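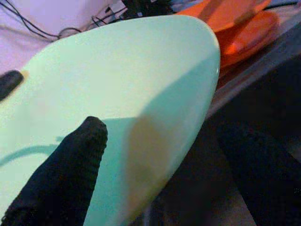
Are the Trellico "lifetime" bowls worth it?

gravelpit_jo
Posted Jun 4, 2020
My sister-in-law swears by the Trellico mixing bowls and wants me to go in on a set with her. The website says lifetime guarantee, won't stain, won't hold smells. I've heard all that before from other plastic bowls and they all smelled like onions by October. Anybody owned one longer than a few months?

mdw1108
Read the guarantee before you pay. Mine covered "manufacturing defects" and you had to mail the bowl back at your own cost. Postage was more than half what I paid for it. Lifetime of what, I'd like to know.

Pantry Moth
I've had 2 of them for five years and they're fine. Tomato sauce, curry, whatever. I think people run them through the dishwasher on the hot cycle and then complain.

mdw1108
The box says dishwasher safe. If it only means the cool cycle, the box should say so.

Pantry Moth
Mine says top rack only. Maybe you got an older one.

stillhungry
Same bowl as the Jernon ones if you ask me, with a nicer label and a higher price. I put them side by side at the store and couldn't tell them apart.

oldcrank_in_ohio
You can't tell what plastic is made of by looking at it in a store – I'd want more than that before I called them the same. That said, I don't believe "won't hold smells" from any of them. Buy glass or steel.

gravelpit_jo
Glass is too heavy for my wrists. Steel I could live with, except I melt butter in the microwave.

stillhungry
So melt it in a mug?

Pantry Moth
Or buy one bowl instead of the whole set and see how it does. The set is mostly sizes you won't use anyway.

gravelpit_jo
That's probably what I'll do. She won't like it, she wants the set discount. Will post again once it's had some garlic in it.

mdw1108
Keep the receipt.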